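Notebook, Monday, August

Back at the bench after the weekend and the first thing waiting for me was the Villanueva transcript pile. Quick recap for whoever picks this up after me: we're coding statements about the ceasefire talks, going speech by speech, and each one gets a label for stance (for, against, conditional, can't tell) plus one for what the speaker is mostly talking about (amnesty, land, disarmament, elections, other). Simple on paper!

I did 100 statements before lunch and I'm already annoyed with our "conditional" label. Nearly every opposition speech lands in it. A senator will spend ten minutes tearing the deal apart and then close with "of course we all want peace," and by the rules as we wrote them, that one line drags the whole thing out of "against." I went back through last month's batch and it's the same story there. So for now I'm putting a small c next to any where the condition is only a polite closing line, and we can decide later whether to fold those back in. Please don't recode anything until we've talked about it (I mean this mostly for myself, I was very tempted).

The Trorkstead server was down again until 10:30 or so. I worked from the local copy, which means my file has the old column order. Fix this before merging!! Last time we merged with mismatched columns we had land reform speeches showing up as election speeches and it took two afternoons to sort out.

Also tried the new sorting script from Flendico on the 500 radio clips. Much faster than what we had, and it keeps the station name attached, hooray. It does trip over speeches given outdoors. If the crowd is loud it splits one speech into several, so a rally in the Bumitham district came out as 8 separate "statements," a couple of them just chanting. I stitched it back by hand. There must be a setting for the gap length but I couldn't find it, and the help page is pretty thin.
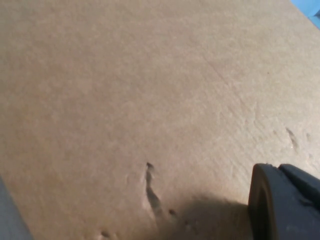 Monday. Gouged tan board.

Afternoon was the double-coding check. We overlapped on the batch with the congress debate, and on stance we agree nicely. On topic, not so much. The trouble is amnesty versus elections: when someone says former fighters shouldn't be allowed to run for office, is that amnesty or elections? I've been calling it elections, the other column mostly says amnesty. Either is fine with me but we have to pick one and write it in the guide. My vote is elections, with a note, and amnesty kept for courts and sentences.

Something I want to come back to: the tone shifts a lot depending on who's being spoken to. The same mayor sounds ready to sign tomorrow on the national station and then digs in hard on his own local show a few days later. Right now our sheet has no place for audience at all. I could add a column from the station name without relistening to anything, at least for radio. For the newspaper quotes it's trickier, half of them don't say where the remark was made.

To do:
- column order, before the merge
- ask Flendico about the gap setting
- write up the amnesty/elections rule, short version
- try the audience column on the radio clips only
- print more code sheets, we're down to the last 2

Stopped at 5:40. The congress folder is done through the second session, third one is open on my desktop and I've only done the opening remarks.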